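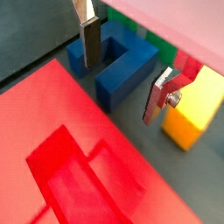 Figure 1. The gripper over the blue U-shaped block, with the red board at the left.

Last updated: 3/19/26

Safe working rules for a small gripper cell: a student project report
Stalturthorpe, robotics laboratory

1. Why we wrote our own rules

Our group had to prepare a small robot arm for a block insertion task and, at the same time, write the rules under which other students may use it. The second part was given to us as a smaller job, but it took more of our hours than the first.

The laboratory already had a rule sheet. It was written for the older Fuchs cell, which stands behind a fence and stops when the door is opened. Our table has no fence. A person can reach the blocks at any moment, and in the old sheet there was no sentence about this.

We read the general safety standard for industrial robots, ISO 10218, and the technical specification ISO/TS 15066 about robots that share space with people. We are not trained safety engineers, so we do not claim that our table conforms to them. We used them to learn which questions we must ask.

2. Finding the risks

We made a risk list in the usual way: for each step of the work we wrote what can hurt a person, how badly, and how often a person is near. The first list was much too long. It contained, for example, "block falls on foot", and we deleted it after a short discussion.

The risk we put at the top is a finger caught between the gripper and a block. The robot fingers are narrow and made of metal, and the tip has little surface, so even a modest force is pressed into a small area of skin. The second is a hand between the gripper and the board. A cutout with raised walls, like the one in our red board, leaves the hand less free to move away than a flat table does.

3. The rules

The rules are printed on one page and fixed beside the control computer.

- Before power is switched on, the operator says it aloud and waits for an answer from everybody at the table.
- Blocks are put back by hand only when the robot is in stop state. Pause in the program is not a stop state.
- Tool speed is limited to 200 mm/s in automatic running. When a new program is tried for the first time, the operator uses the slow manual mode with the enabling switch.
- One person holds the emergency stop and does nothing else. This person does not type and does not look at the telephone.
- Finger screws are checked by hand before the first run of the session, with the power off.
- Long hair is tied, and loose sleeves and hand jewellery are not allowed.
- Each unexpected stop is written in the log before the robot is started again.

The last rule was disliked in the beginning - it is slow, and after a harmless stop one wants only to continue.

4. Trial of the rules

We ran 131 insertion attempts under these rules. The log has 18 unexpected stops. Most of them came when a block touched the wall of the cutout and the force limit was reached. In 2 cases a student moved a hand to correct a block while the program was only paused. No one was touched, but both cases are exactly what the second rule forbids, and both students had signed the page.

After this we changed the program and not only the paper. Pause now also shows a full red screen with the words ROBOT CAN MOVE. The idea is from the Bindoris training cell in Borville, which we visited in May last year.

5. What is still missing

We have not measured the contact force. The laboratory does not own a suitable instrument, so our speed limit is a careful guess and should be treated so by the next group. We also did not test the rules with persons who never saw a robot before; all our operators were from the same course.

The rule page should be read again whenever the fingers, the board or the blocks are changed. A longer finger or a deeper cutout gives a different place where a hand can be caught, and then the risk list in section 2 is no longer correct.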